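ラリサ・クラウチュク (Larysa Kravchuk)
日本語の練習をかねて、買い物のことを書きます。少し長いので、いくつかに分けます。まちがいがあったら、やさしく教えてください。

私は小さい店が好きです。大きいスーパーでは、入口で何を買うつもりだったか忘れます。小さい店だと、棚を全部見ても20分で終わります。今日はかごと棚の話です。

まず、かごの話から。私の国の祖母は、布の袋しか使いませんでした。だから私は、店のかごを持つことに今でも少しあこがれがあります。

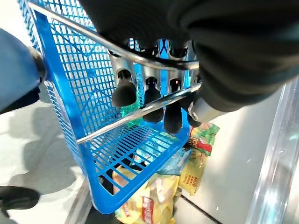 かごを選ぶとき、私は持ち手を最初に見ます。プラスチックの太い持ち手は手にやさしいですが、少し大きくて、私の手には合いません。この青いかごのように金属の細い持ち手が二本あるものは、いっしょに握ると形が決まって、気持ちがいいです。ただし、重い物を入れると指に跡がつきます。かごの網目の向こうに黄色いお菓子の袋が見えると、もうだめです。私は袋のお菓子にとても弱いです。

お菓子の袋について、私の規則を書きます。
おなかがすいている時は、お菓子の棚に行かない。
どうしても行く時は、一袋だけにする。
この規則は、先月3回やぶりました。

同じアパートに住むエドンさん(Edon)は、規則がない人です。読めない文字の袋ほどおもしろいと言って、何でも買います。私もまねをして、中国語の書いてある袋を一つ買ったことがあります。甘いと思ったら、とても辛かったです。水をたくさん飲みました。でも、次の日にまた食べました。

次は、入れる順番の話です。日本に来てから、レジの人がかごからかごへ商品を移すのを見て、感心しました。重い物は下、軽い物は上。言葉にすると簡単ですが、私はいつも卵を先に取ってしまい、後で困ります。

それで今は、先に飲み物と油を取りに行きます。

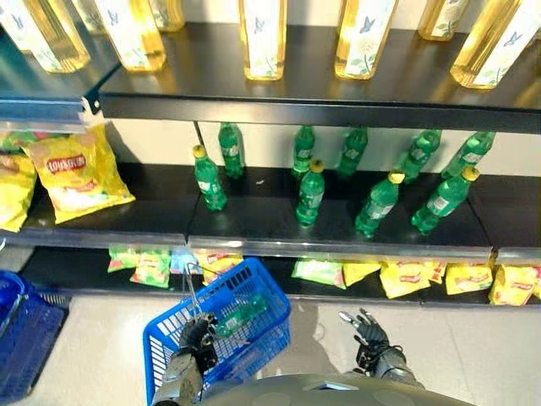 飲み物を先にすると、かごの底が安定します。でも、瓶やボトルを一本だけ入れると、たいてい転がります。緑色のソーダのボトルも、青いかごの中でやはり横になっていますね。私は二本目を買うか、となりに米の袋を置いて止めます。「止める」でいいでしょうか。「支える」のほうが自然ですか。

油は、いつも大きさで迷います。上の棚に大きいボトルが並んでいると、大きいほうが得だと思います。しかし、家まで坂があります。階段は41段です。油とソーダを両方買った日は、途中で一回休みました。

それから、油のラベルのことも言いたいです。青い蝶と緑の葉の絵がついていると、台所に置いたとき少しうれしいです。味とは関係がないと知っていますが、私は絵で選ぶことがよくあります。母に話したら、「油は絵を食べるものではない」と笑われました。

ソーダは、普段はあまり飲みません。6月になると急に飲みたくなります。冷蔵庫で冷やして、レモンを少し入れます。レモンがない時は、梅干しを一つ入れてみてください。最初はびっくりしましたが、暑い日の夕方に合います。

夕方の5時ごろは店がこみますから、私は午前中に行くほうが好きです。棚の商品がきれいにそろっていて、自分が一本取るのが申し訳ない気持ちになります。同じ緑のボトルが前後二列に並んでいる棚では、前の列から取ります。後ろから取る人もいますが、飲み物なら私はすぐに開けますから。

最後に、かごを返す時のことです。重ねる前に、持ち手を外側にたおしてください。中に立ったままだと、次のかごが斜めになります。レシートも残さないでください。私は一度、自分の買い物メモをかごに忘れました。「たまご」を「たまこ」と書いたメモでした。拾った人がいたら、少し恥ずかしいです。

今日買った物は、油、ソーダ、豆腐、ねぎ、それからお菓子を一袋。規則は守りました。卵は忘れましたので、明日また行きます。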